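Budget check: second set of handheld grippers, or spend it on spares?
Equipment and Purchasing - 21 November 2020 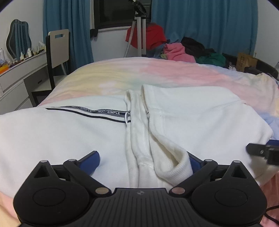

Hoodie on the bed, blue fingers open over the hood.

tornmont_ops
We fold laundry with handheld grippers to collect training data, and I have to send in next year's equipment request. Valler quoted us a second full set. The other choice is to keep what we have and buy fingers, cables and pads. Thick sweatshirts like this one are most of our list. Which would you pick?

gridlock84
Spares. We bought a second set in May and it sat in the case while we waited on fingers for the first one. Our fingers lasted 200 sessions on cotton and a lot less on heavy fleece.

pivotpin
Disagree. Fingers are cheap. If a body goes down you lose the day and you still pay your people. Get the second set.

gridlock84
Depends how often a body goes down. Ours never has.

pivotpin
Two of ours did, same month. Repair took longer than the quote said.

lowbench
What does Valler want for shipping? Cornano charged us 50 flat for small parts and 300 for anything in a hard case. I'd put that on its own line or it comes out of your parts money.

tornmont_ops
Shipping isn't on the quote. I'll ask. No body failures here so far, but we're planning longer days.

lowbench
Then ask if they'll sell one body without the case and mounts. Okafor did that for us.

gridlock84
One body plus a box of fingers would be fine with me. Still wouldn't buy the full set.

pivotpin
I would, if the money is there this year and might not be next year. Parts are easier to get approved later.

tornmont_ops
That's a fair point about approval. Request is due soon, so I'll price it both ways and post the totals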